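Operators wanted: teaching robot arms to pick up clothes (paid, on site)

Tundow, Dellalholm
Posted October 7, 2022
Short contract, part time, possible extension

We need people. Soon. The last group finished up in July and the clothes task has been running on two of us and whoever has a free hour. Not enough.

What it is

You sit or stand at a leader rig (two small arms, one per hand) and move it. A pair of bigger arms copies you. Everything gets recorded: the head camera, the joint positions, how far the grippers are open. Each recording is one "episode." A learning system gets trained on the episodes and then tries the job by itself. When it does badly we go get more examples of whatever it did badly. That's the loop.

The current job is laundry. Shirts and other clothes lying on furniture, picked up and put into a basket. Later on, the same thing the other way round, out of the basket and onto the seat. Folding comes after that, on a table, with a different team in the Alvarado building. If you only want folding, say so in your email and we'll pass it on.

We have 441 good episodes so far for clothes to basket. Want a lot more, from different hands. Everybody grabs a shirt differently and we need that spread. Left handed people very welcome, we have hardly any.

What a shift looks like

Shifts are four hours with breaks. A normal target is 37 episodes that pass the check. Some days less, if the garment pile is nasty or a motor needs looking at. You don't lose pay over that.

Between episodes you reset by hand: garment back on the seat, not in the same heap as last time, basket moved a bit, go again. It's repetitive. Really is. Some people like it with headphones on, others are done after a week, and it's better to know that before you sign up.

After every block you mark your own episodes. Three choices: good, bad, unsure. Dropped the sleeve and picked it back up? Still good, add a note. Gripper hit the basket rim hard? Bad. Bumped the furniture? Unsure, Mervyn will look at it. Please don't mark things good to get your number up, we go through them all anyway.

Who we want

Steady hands and patience. That's most of it.
Okay with looking at a screen while your hands do something else.
Can be on your feet for part of the shift.
Can write a note that makes sense to someone else a week later.
English good enough to read the task sheets.

No degree needed, no coding. If you've played a lot of games, done sewing, dental work, camera work, model building, mention it. People from those do well at this for some reason. Age 18 and up.

Not a fit if you need to work from home. The rig is here and so are you.

Pay and hours

220 per day for a double shift, half that for a single. Trial day is paid the same as any other day. Minimum 5 shifts in the first month or the training isn't worth it for either side. Paid at the end of each month, late notes don't hold up your pay.

Travel is not covered, sorry. Bus stops at the gate. Bike racks behind the building. Coffee is free and there's a fridge, label your food.

Training

First shift is with Maxence Brunet, who runs the operator side. He starts you off with no garment at all, only moving the arms around and opening and closing, until you stop fighting the lag. Then a towel. Then shirts. Most people record thier first usable episodes that same day.

Safety part takes half an hour: where the stop button is, hands out of reach while the arms are live, hair tied back, no lanyards. You sign a sheet. Nobody records before they've signed it.

About the recordings

The head camera sees the work area and sometimes your hands when you reset. We don't record sound. Your name isn't stored with the episodes, you get an operator number. The clips may be shared with Talell, our partner on the training side, and some may get published with the dataset. If that's a problem for you this isn't the right job, and no hard feelings.

How to apply

Email with "clothes operator" in the subject. No cover letter please. Just tell us:

which shifts you can do, mornings or afternoons
when you can start
left or right handed
anything you've done with your hands that you're good at
any red-green color blindness (fine either way, we just set up the status display differently)

Mervyn Haworth reads the mail and answers, usually within a couple of days. If you hear nothing for a week write again, the spam filter here is terrible. We fill places as people come in, there's no closing date, and the ad comes down when we're full. Applied before and didnt get a place? Apply again, we had fewer shifts then.

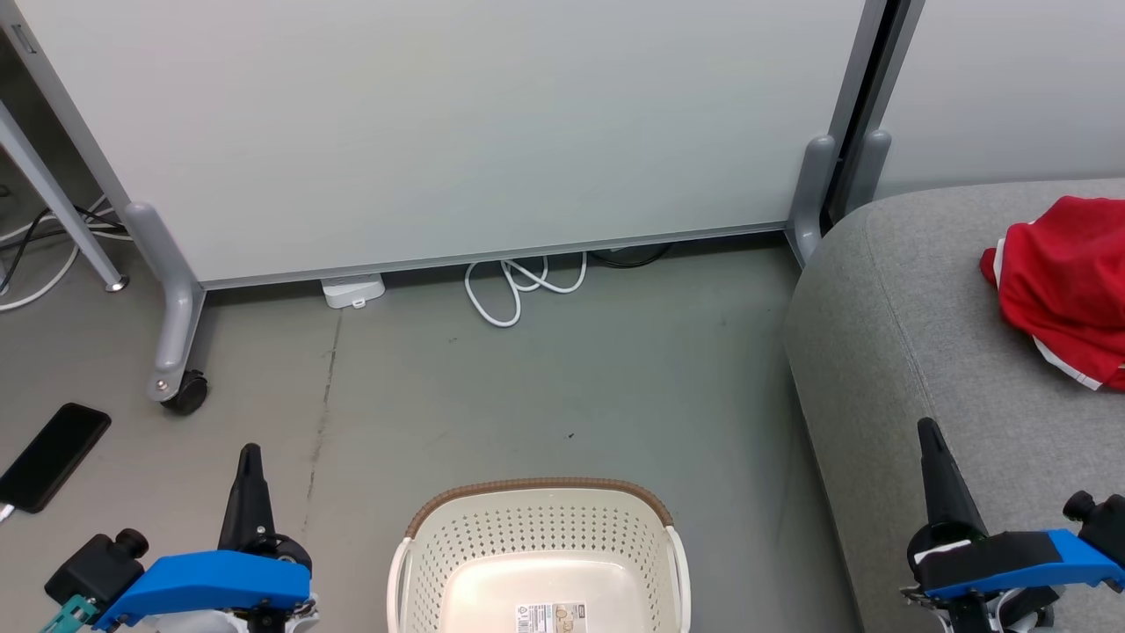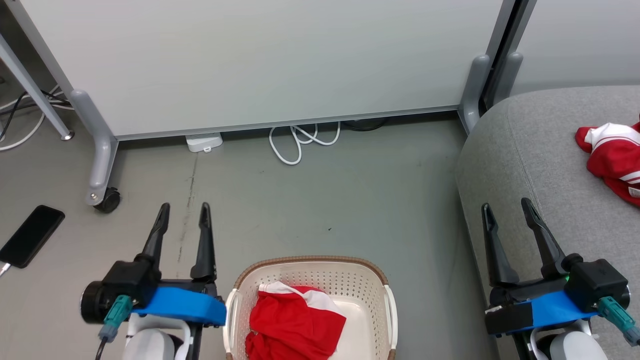 Clothes and basket task, head camera view. Red garment on the sofa in both, and in the second one there's red clothing in the basket too.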